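Stop reporting the best checkpoint

Posted October 12, 2020

Quick one, been meaning to write this since February and I have a deadline tomorrow so it's going up as is.

Read a lot of manipulation papers this year. Reviewed a pile of them too. And the same table keeps showing up. Method on the left, success rate on the right, ours in bold. Pick and place, 95 percent. Great. 95 percent of what? Which checkpoint? Who put the objects back between trials, and did they know which policy was running?

Usually not in the paper. Sometimes in the appendix, one line. "We report the best performing checkpoint." That line does a lot of work.

Think about what it means. You train by imitation, you save a checkpoint every so often, you run them all on the real arm. Validation loss tells you close to nothing about what the arm will do, everybody who has tried it knows this. So you run trials. A few per checkpoint, arm time being expensive. One of them has a good afternoon. You write down the good afternoon.

That's picking the max of a bunch of noisy numbers. It's biased upward, always, and the fewer trials per checkpoint the worse it gets. Not a subtle point. We'd fail a student for it in an intro stats class and then we go do it ourselves on a robot.

We did it ourselves. Our project, Posix (yes, bad name, too late), was a plain behavior cloning setup, toys into a bin, small arm, nothing fancy. Our first draft had a very nice number in it. Setareh Pakzad, who ran most of the evaluations, wanted to run the winning checkpoint again before we submitted. Fresh 40 trials, start positions drawn ahead of time, the person resetting the table not told which policy was loaded. I grumbled. It was going to cost us most of a day.

It dropped by 22 points.

Same weights, same arm, same bin, same toys. I went looking for a bug for two days. Checked the camera mount, the gripper calibration, the lighting. Nothing. The first number was just lucky, and we had selected it for being lucky.

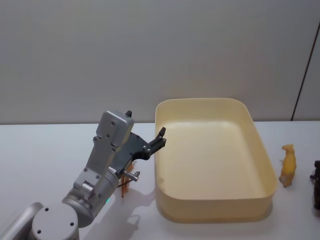 The part that bothered me more was the resets. When you know what the policy likes you start helping it. You don't mean to. A toy goes back a little closer to the bin, a little more upright, turned so the gripper gets a clean grab. I watched my own recordings and I was doing it, every time, more with our method than with the baseline. I would have sworn I wasn't.

Drawing the positions ahead of time mostly fixes this. Print a sheet, or project the outline on the table, or overlay the start image on the live view and match it. Costs minutes. Siamak Shojaei argued with me about this over at the Mendberg group, he thinks fixed starts make the test too narrow and people will just overfit to the sheet. Fair. So draw a new sheet for the final run and don't look at it untill then. He still wasn't happy. His view is that small setups like ours should quit reporting absolute success at all and only compare two policies, interleaved, same starts, and I've been coming around to it. A success rate on my table says very little about your table. A difference between two policies run back to back on the same table says something at least.

The usual pushback is cost. I get it. One arm, one student, a conference deadline. 40 trials times every baseline times every ablation is weeks. But then drop an ablation! I would take two rows I believe over nine I don't. And if you really can only afford ten trials, fine, report ten, put the interval next to it and let it be embarassingly wide. It is that wide either way, printing it or not.

Other pushback, and I hear this from the people at Inix a lot, is that simulation will take care of it. Thousands of rollouts, tiny error bars. Sure, for simulation. Tight error bars on a contact model that's wrong are still about the wrong contact model. Sim is good for catching a broken policy early. I wouldn't rank two decent ones with it.

What I'd want as a reviewer. Say how the checkpoint was picked, and pick it on different trials from the ones you report. Say how the objects got reset. Say what counted as a success, and whether a grasp that slips and recovers is one. Put up the failures, uncut, all of them. Esfahani's group posted every rollout from their last paper, including an ugly stretch in the middle where the thing just hovers, and I trust that paper more than anything else I read this year. Lower number than ours, too.

Our revised draft is in with the lower figure. One reviewer already asked why we don't match the stronger results in the literature. Writing that reply next.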